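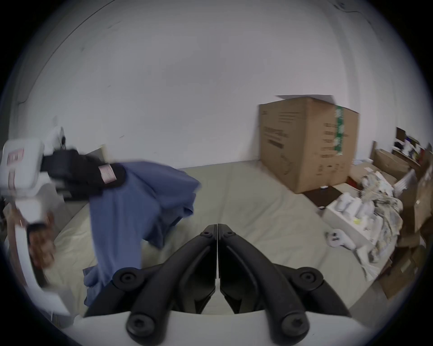
My grandmother's recipe for sauerkraut has no quantities in it, and this was the summer I decided to write some down. She was Elżbieta Borkowska, she came out to Australia with one suitcase, and she made a crock of cabbage every May when the weather in Gillell turned cold enough. I started on the job because I was supposed to be going through clothes. There was a blue long-sleeved top and a folded black thing on the bed, on the pale green sheet, and a lot more to come after those, and I remembered that the recipe card was in the pocket of a coat at the back of the wardrobe. That was the end of the sorting for the day.

The card says, in Polish, cabbage, salt, caraway, carrot if there is one. Then it says press until it gives up. My mother read it to me over the phone and said the last part was the only bit that mattered. She never wrote anything down either. She goes by the look of it, and when I ask what the look is she says I'll know.

I didn't know, so I weighed things. Most of what I read says two per cent salt by weight of the cabbage once it's cored and shredded. I used 2000 grams of cabbage, so that made 40 grams of salt. It looked like too little in the bowl. I left it alone anyway. The first batch I ever made, years ago, I kept adding salt until it looked right, and we couldn't eat it.

I bought the cabbages from Tokarz, the greengrocer near the station, who gets the big flat ones in if you ask ahead. The round supermarket ones work but they're drier and you have to pound them a lot longer. I cut them by hand with a knife. Nan had a wooden slicer with a sliding box, and my uncle has it now and isn't giving it up. I've used it once and took the end off a fingernail, so I'm not fighting him for it.

Salt goes on in layers, with a bit of caraway. Then I squeeze it with my hands for ten minutes, go and do something else, come back and squeeze it again. By the second go there was a good puddle in the bottom of the bowl. It all went into the crock with the weights on top and I poured the liquid over. It has to cover the cabbage. If it doesn't, make up some brine with the same strength of salt and top it up.

January is the wrong time of year for this. Our kitchen gets to 30 degrees by lunch and stays there. Warm cabbage ferments fast and goes soft, and the flavour is flat and sour without much behind it. I put the crock on the laundry floor, which is concrete and faces south, and put wet towels around it on the bad days. I also ran a small jar on the kitchen bench to compare. The jar was bubbling the next morning. The crock took 3 days to do anything.

I tasted both as they went. The jar was sour enough by day 6 and I put it in the fridge, where it has stayed crunchy at the top and a bit limp further down. The crock is slower and better. It still has some sweetness from the carrot. I'm going to leave it until the next cool change and then move it all to jars.

A few things I'd do differently. Less caraway, as a teaspoon is plenty for that much cabbage and I used three. Cut it finer. Put a tray under the crock from the start, because it overflowed on the fourth day and the laundry smelled like it for the rest of the week. My husband was good about this. The dog was very interested.

Mum came over on the weekend and ate a forkful standing at the bench. She said it needed longer and that Nan would have put an apple in. There's no apple on the card. I asked when Nan had ever put an apple in and she said always, everyone knew that. So I'll do the next one in May with an apple, in the proper weather, and I've written it on the back of the card in biro, with the weights.

The coat has gone back in the wardrobe. It doesn't fit anyone, but it has good pockets.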